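Sorting it out on a Thursday night

Plain materials, a borrowed classroom and one stubborn arm: how a college robotics club is learning to tidy a table

By Maricica Pop

The robotics club at Tutwood College meets in a ground-floor classroom that is used for bookkeeping during the day. Before anyone can switch anything on, the desks have to be pushed back to the walls and the extension leads taped down. The students do this without being asked. By half past six the arm is bolted to its bench and somebody has written the evening's task on the whiteboard.

When I visited, the task was three words long: clear the table.

The club is getting ready for the Ikeda Cup, a student competition held each March. Teams are given a table covered in everyday items and have to move as many as they can to the right place in 180 seconds. The items are not announced beforehand. Last time the Tutwood team came ninth, mostly because their arm spent half its run trying to lift a sponge that had slid against the table edge.

There are 37 members on the list, though a normal evening brings in fewer than half of them. Most are on the engineering course. Two are studying catering and joined because a friend did. One of these, a second-year called Jetano by everyone in the room, has become the person who sets out the table, and he takes it seriously. He wants things that roll, things that crease and things that lie on top of each other. He says tidy tables teach the arm bad manners.

The software is called Ulumora and was written by the students over two years. A good deal of it has been rewritten since. One member drives the arm by hand through a task while the program records the movements and the view from the wrist, and the recordings are then used to train the arm to do the task alone. The club has 723 of these recordings so far. Each one is watched back by a second student, who marks it as usable or not. It is slow work and there is a rota for it.

Much of the evening is spent on the fingers. The team has tried several coverings, and the argument about grip has been going on for most of the year. Smooth pads let go of heavy things. Rough ones hold well but snag on thin plastic. The present choice is a diamond-knurled pad, and it has its supporters and its critics.

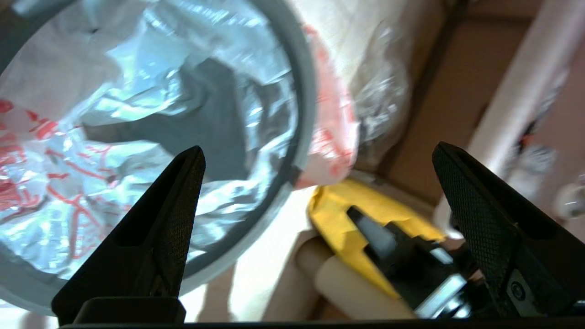

Why do the students practise with household clutter when they could use plain blocks?

Blocks are easy to pick up and they all behave in the same way. The competition table is closer to a kitchen drawer, so the club trains on soft, shiny and awkward things early and saves the blocks for checking that the arm is lined up properly.

Shiny things cause the most trouble. A bright reflection moves when the camera moves, and the program can take it for an edge. The students have found that turning off one row of ceiling lights helps, but they won't be able to do that in a competition hall. So they now record half their sessions with all the lights on and half with the blinds open as well, and put up with the glare.

Bags are next on the list of complaints. A bag changes shape as soon as it is touched, and the arm has to decide where to take hold of something that has no proper handle. The rule at the moment is to aim for the thickest fold and close slowly. It works more often than it used to. On the night I was there the arm picked up a bag four times in six tries and dropped it once on the way across, to groans.

Money is a regular subject too. The college pays for the room and the club pays for everything else, mainly through a stall at the open day. A new motor for the wrist was bought in the spring after the old one began to click, and the members voted on it — the other choice was a second camera.

The autumn term starts with an introduction for new members, who are put on the hand controls in their first session. The club will also run a practice table in the main hall, open to other students, with the full time limit and a proper scoreboard. Places on it can be booked at the college reception until 2026-07-30.

At nine the leads come up and the desks go back. The recordings are copied to a drive, which goes home in a different rucksack each week.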